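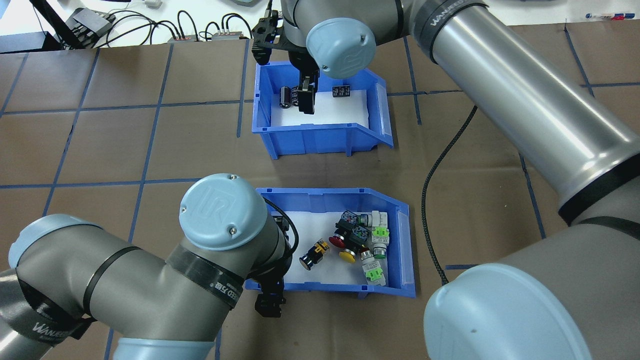
What does the Draltbridge Neighbor Relations Office do?

We help people in Draltbridge sort out unfair treatment and plain old disagreements, in housing, at work, in stores and in public places. We take complaints, we bring people together to talk, and we tell the city council what we're hearing. The service is free for anyone who lives or works in town.

About Us

We're a small city office with a big front window on Memesa Street, and we love it when people wander in. Some come with a folder full of letters from a landlord. Some come because they saw the sign and wondered what "neighbor relations" meant (fair question, we get it a lot). Either way there's a chair and somebody to talk to.

The office is made up of five staff members, and between us we speak English, Spanish, Somali and Vietnamese. If you need another language, tell us when you call and we'll set up an interpreter at no cost to you. Two of us are trained mediators and spend most of the week out of the building, in apartment lobbies, break rooms, church basements and, once last summer, on a pair of lawn chairs exactly on a property line.

How we got started

The office grew out of a petition. Renters in the Yusof Park area had been bringing the same problems to council meetings for years: deposits that never came back, applications that went nowhere once a family showed up in person, repairs done in one building and skipped in the next. There was a city ordinance against a lot of this, but no one at city hall whose job it was to pick up the phone. The petition asked for exactly that and it came in with 569 signatures, many of them gathered outside the grocery store in January. The council voted to fund a desk and a phone line for a trial year. The trial year went well enough that they gave us a door, too.

We still keep a copy of the petition in the front hall. People come in and look for their parents' names on it, and we really enjoy that!

What we work on

Housing questions make up the largest part of our day. If you think you were turned down for an apartment over your race, religion, disability, family size, or where you were born, please come see us, even if you aren't sure. You don't have to have proof in hand to start a conversation.

Work complaints are next. We can explain what the city ordinance covers and what belongs with the state, and we'll help you fill out state forms if that's where your case needs to go. Filing deadlines are short for some of these, so call early.

Then there are the neighbor things: fences, noise, parking, dogs, a tree that drops fruit on somebody else's car. They can sound small from the outside, but anyone who has lived next to one knows better. Mediation is voluntary, both sides have to agree to it, and what gets said in the room stays there. Most sessions run two hours. Bring a snack if you like.

We also visit schools. The middle school program is a favorite around here, with students acting out a disagreement and then swapping parts, and every year they come up with arguments we never would have thought of.

Who we answer to

We report to the city council and present a written summary each August. It covers the kinds of complaints we received and how they were closed, with no names or addresses. Copies are at the front desk and at the public library. Our budget comes from the city's general fund, and we share a training program with the relations office over in Stirnville, whose staff have been generous with their time since our very first month.

We can't act as your lawyer and we can't order anyone to pay you. Where a case needs legal help, we'll give you a current list of low-cost clinics and make the first call with you if you want company on the line.

Come by

The office opens at 8:30 in the morning and closes at 5, with late hours until 7 one evening a week during the school year (check the door or call, the evening changes with the council schedule). There's a ramp on the alley side and a bus stop right across the street. Kids are welcome, and there is a shelf of books and puzzles for them, most with all the pieces.

If getting downtown is hard, ask for a home or phone appointment. We do plenty of both.

Contact us | File a complaint | Request mediation | School visits | Annual summaries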